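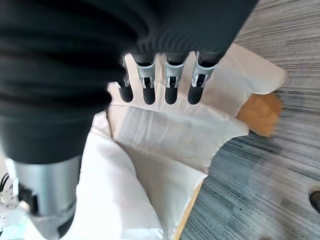

Prepared by the Llewellyn Robotics Text Group
Revised May 9, 2026

Chapter 2
Skills, Conditions and Monitors

2.1 Where the skill begins

Chapter 1 treated a robot program as a list of motions. The list works for a fixed arm over a fixed tray. It stops working when the target is a bag, a blanket or anything else whose shape depends on what touched it last. In this chapter we replace the list with a set of skills. A skill is a piece of code that has a name, takes arguments, runs until it finishes or gives up, and reports which of the two it did.

We will use the Irnero executive for the exercises. Irnero is small enough to read in an afternoon, and its skill interface is close to what you will meet in larger systems. A skill in Irnero has four parts:

a precondition, checked once before the skill starts
a policy, called at every control step
a monitor, also called at every control step
a postcondition, checked once after the policy stops

Students usually spend their time on the policy. Most of the faults in the lab come from the other three.

Take the skill insert_into_bag. Its policy might be a learned controller or a hand-written approach and release. Either way the precondition has to answer a question about the present moment: are the fingertips over the opening? With fingers above a white bag whose mouth is folded partly to one side, the answer depends on what the program means by "opening." If the bag is modeled as a box with a hole in the top, the fingertips can be inside the modeled hole and still be above a flap. If it is modeled as a rim curve taken from the wrist image, the flap is outside the curve and the check fails as it should. The rim curve costs more to compute. For this skill it is worth the cost.

2.2 Preconditions are functions of beliefs

A precondition never sees the world. It sees the belief state, which is whatever the perception code last wrote down. Each entry in the Irnero belief state carries a value, a frame, a time stamp and a confidence. A precondition that reads only the value is a bug waiting for a slow camera.

The rule we use is that every precondition must state the oldest entry it will accept. In the course code the limit for wrist camera entries is 100 milliseconds. Head camera entries are allowed to be older when the skill concerns furniture and must be fresh when it concerns the hands. You will set these limits yourself in Exercise 2.4.

A precondition can return three results: true, false or unknown. Many first attempts fold unknown into false. The planner then concludes that the bag is closed, and it calls open_bag on a bag that may be open already. Keep the three results separate. When the result is unknown, the right next skill is usually one that moves a camera.

2.3 Two views, one belief

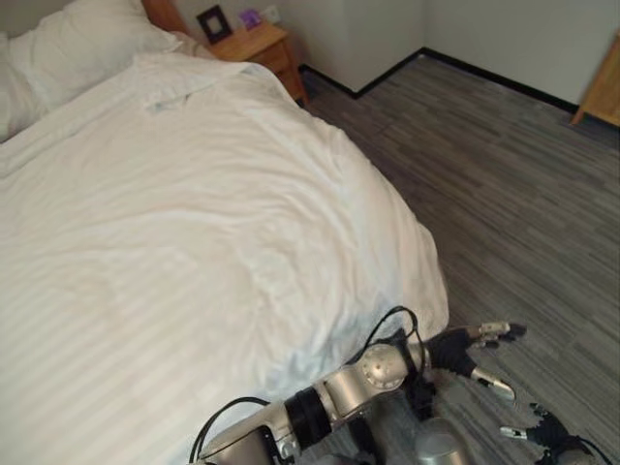
Segmentation from the head camera supplies most of the belief state in a household task, and it is the part of the pipeline most affected by the robot's own body. The standard remedy is a self-filter. The program takes the joint angles, renders the arm model from the camera's position and removes those pixels before the segmenter runs. The rendered model covers rigid links well. Cables are another matter. A black cable that loops up in an arc above the elbow is missing from most arm models, so its pixels pass through the filter and reach the segmenter, and on a white duvet they form a thin dark curve that looks a lot like an object boundary. The same view has the opposite problem near the head of the bed, where a white pillow and a crumpled white cloth lie against white bedding and the true boundaries are faint. A threshold loose enough to find the cloth will also find the cable.

There are two common repairs. The first pads the rendered arm by a few centimeters. It is cheap and it removes the cable, but it also removes whatever the hand is about to touch. The second keeps the tight filter and adds a motion test: pixels that shift when the elbow turns, while the camera and the base are still, are assigned to the arm. The motion test needs several images and does nothing while the arm is stationary. Cerar, the perception package used with Irnero, applies the padded filter above the wrist and the tight filter from the wrist down. Read the source for this before starting Exercise 2.6 - the switch between the two filters is a single flag, and it is easy to leave in the wrong position.

The wrist camera has a narrower job. It sees the fingers and a small area around them, and it is the better source for the last part of an approach. The head camera is the better source for everything that decides whether there should be an approach at all. When the two disagree about a hand-sized region, Irnero takes the entry with the newer time stamp and lowers its confidence. It does not average them. The average of two positions for the edge of a blanket is often a point where there is no blanket.

2.4 Monitors

A monitor answers one question at each step: is there still a reason to continue? It should be quick, and it should be much simpler than the policy. A monitor that needs its own neural network will sooner or later need its own monitor.

For this chapter we supply a log of more than 4,000 skill calls recorded with Irnero. In 923 of them the monitor stopped the skill before the policy finished. Open the log in Jida and sort by stop reason. You will see that the reasons are unevenly spread, with stale beliefs at the top and contact force well below. Before you go on to Section 2.5, pick any stopped call and write down three things:

the belief entries the monitor read
the age of each entry at the moment of the stop
whether the precondition of the same skill would have passed at that moment

The third item causes the most trouble. A precondition that would still pass after the monitor has stopped the skill means the executive can call the same skill again at once, and it will. The log contains several long runs of this kind. In Section 2.5 we add a retry limit, and then replace it with a better test.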